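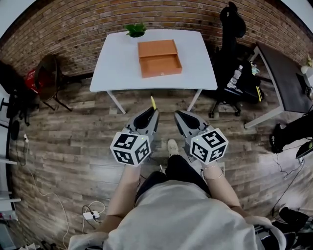

Features > Automation > Software

Keeping track of the hand: inside a pose pipeline for hand-held grippers

A robot arm knows where its gripper is because it has encoders in every joint. A hand-held gripper has no joints behind it, only a person's arm, and the position has to come from somewhere else. At Fluvberg, whose software group works out of a brick-walled room in Pitadham, it comes from printed markers and a tracking stack called Jotdale.

Each gripper carries a white cube with black square codes on its faces. A code gives the software an identity and four corners, and from the corners it solves for the position and rotation of that face. The cube's geometry is stored in a configuration file, so any readable face is enough to place the whole tool. When two faces are readable the solver uses both, and the error in rotation drops sharply.

Single faces cause most of the trouble. A flat square seen nearly head-on has two plausible tilts, and a naive solver will flip between them from one reading to the next. Early versions of Jotdale passed these flips straight through, and policies trained on the data learned a faint wrist tremor. The current version keeps both candidates alive for up to 14 readings and discards the one that disagrees with the recent motion.

Filtering comes next. The group first used a plain low-pass filter, which removed the noise and also rounded off the moment of contact, where precision matters most. Its replacement, Shehu, is a smoother that runs offline over the complete recording. It can look forwards as well as backwards, and adds no lag. Gaps shorter than 17 readings are filled. Longer gaps are marked as missing and the segment is cut – a rule that was unpopular until the team compared training runs with and without it.

Timing took longer to fix than geometry. Finger opening and marker pose are read by separate processes, each with its own clock. Jotdale now resamples both streams to 100 readings a second and rejects a recording if the clocks drift apart during it. In January the check rejected 194 recordings, nearly all traced to one faulty driver.

The planner sees none of this. It receives two tool paths, left and right, in a shared coordinate system, and tests whether a pair of arms could follow them without collision or a joint limit. Paths that fail are kept for perception training only. Work on the next release centres on moving that test earlier, so that an operator hears about an unreachable path while still seated with the grippers in hand.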